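The Steamer Job 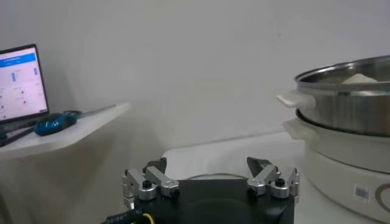 Geeta Srivastava had written the practice task on the whiteboard in July, and by the time the club got to it the ink had gone faint. Take the bun out of the steamer. Put it on the plate. Don't squash it. The club was called Hirden, after a street one of the founders had lived on, and it met in the back half of the electronics lab from four o'clock until security came round. Deming had the laptop open at one end with the mouse beside it, and the cooker stood on the other table, against the wall, with the steel pot sitting on top of its off-white base. Geeta wanted the arm to come in over the rim with its fingers wide and go down from there.

"It's going to hit the handle," said Yurii.

"It won't hit the handle."

It hit the handle. The pot turned a little on its base and Deming pressed stop.

"Which number was that?" he asked.

"Eleven," said Tania. She kept the log in a school exercise book because she didn't trust the shared drive. She wrote 11, then H for handle. There were already four Hs on the page.

Yurii moved the pot back to where it had been. He used the tape mark, then checked it again from the other side. He was in first year and had joined because his mother said he needed to talk to people. So far he had mostly talked about handles.

"We could turn the pot," he said. "So the handle points away."

"The rules say as supplied," said Geeta.

"As supplied by who?"

Geeta looked it up. The Kornero Cup rules ran to 154 clauses and she had read all of them on the train. The one about cookware said that appliances would be placed by the judges in any orientation.

"So it could be anywhere," said Yurii.

"Yes."

"Then we've been practising one handle."

Deming took his hand off the mouse. Tania stopped writing. Outside somebody was dragging bins across the car park, and they all listened to that for a while.

"All right," said Geeta. "New plan. Yurii turns the pot before every run and doesn't tell Deming where."

They did 20 more before they ran out of evening. Yurii turned the pot a quarter, then a bit less, then all the way round so it ended up where it started, which Deming said was cheating. On the third run the fingers closed on the bun and tore the top off it. On the ninth they closed on the rim. Tania invented R for rim and had to add it to the key inside the cover.

At run 28 the arm went down, stopped, closed and came up with the bun. It carried it over to the plate, a blue one of Geeta's grandmother's, and let go from about 3 centimetres too high. The bun rolled onto its side and stayed on the plate.

"Does that count?" asked Yurii.

Geeta went back to the rules. Tania waited with her pen over the page.

"It doesn't say which way up," said Geeta.

Tania wrote 28 and a tick. Yurii was already turning the pot.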